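March, 14:00. Kodia bench notes, room sessions

Spent the first half of the afternoon with Kanini going over the draft rules for hand-held gripper work on laundry. The old sheet came over from Dridport and was written for table-top jobs, so a good part of it doesn't fit a bedroom. Rule 4 (clear the floor before you start) stays as is. Rule 9 is gone. 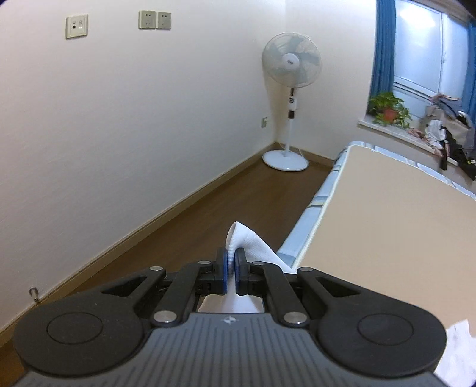

Grip rule, new wording: both finger pads on the cloth before any lift, and no lift on a single layer if a fold is within reach. Demetrius wanted a fixed pad gap in there too. I left it out until he has numbers. A point of cloth pinched between the two blue pads, with the rest hanging free, is what I'd call a good hold, and the rule now says so. Fans get their own line: note in the log whether one is in the room and whether it is on. Power cords go on the floor check.

Ruby-Lee read the draft and asked for one change. "Operator" should mean the person holding the tool and no one else. Done. She also found two places where we say "item" and mean "garment" — fixed in 23, still open in 24.

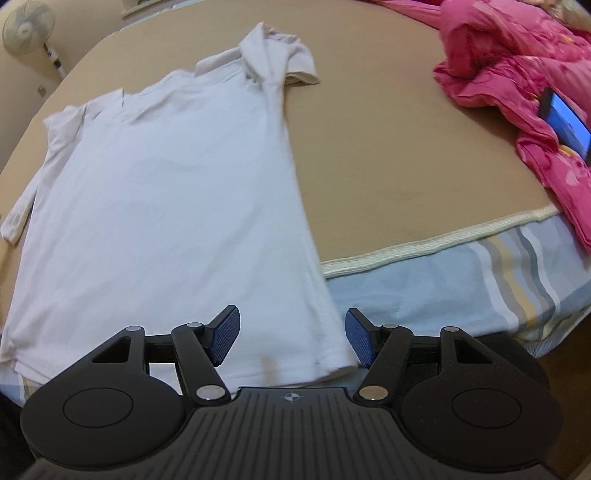 Does a dropped garment end the run? It ends the attempt only; log the drop, leave the garment where it landed, and start the next attempt from there.

Nafula to check that against the Zundow log format, which may want a separate code for drops. Pad wipe-down stays at the start of each session. Clean copy goes to Wycliffe for sign-off once 24 is closed.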